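Week 2 handout: Does long-term care insurance pay?
Reading time: 2 min

The brochures say one thing and the contracts say another, so read the contract first. We'll use the Prunar policy in the course packet. It advertises $220 a day toward home care or assisted living. Ask what has to happen before that money moves.

Under Prunar's terms the buyer must be unable to do 2 of the listed daily tasks (bathing, dressing, eating and so on), and a doctor the company accepts has to sign off. Then comes a waiting period, paid out of pocket. The sales page mentions none of this until the footnotes.

Premiums are the second problem. A buyer who starts at $141 a month has no promise of staying there – the insurer may ask the state for an increase on the whole group. Late in life, the choice is to pay more, accept less cover, or drop the policy and lose most of what went in.

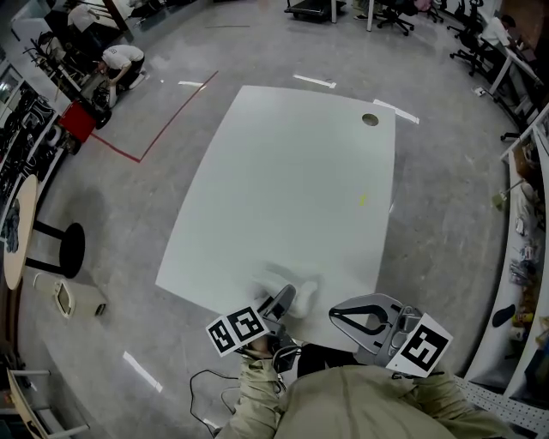 Yesenia Quintero objects that this is too harsh, and that her parents would have run through their savings in a year without a policy much like this one. Fair enough. One family's good result still tells us little about the people who paid in and let it lapse, and insurers seldom put those people in their ads.

Ocampo sells a hybrid, life cover with a care rider. It fixes the lapse problem, supposedly. Look at the price of the same life cover sold alone before you believe it.

For March: bring one claim denial letter, names removed, and mark the clause it relies on.

Questions: see the course office. Back to top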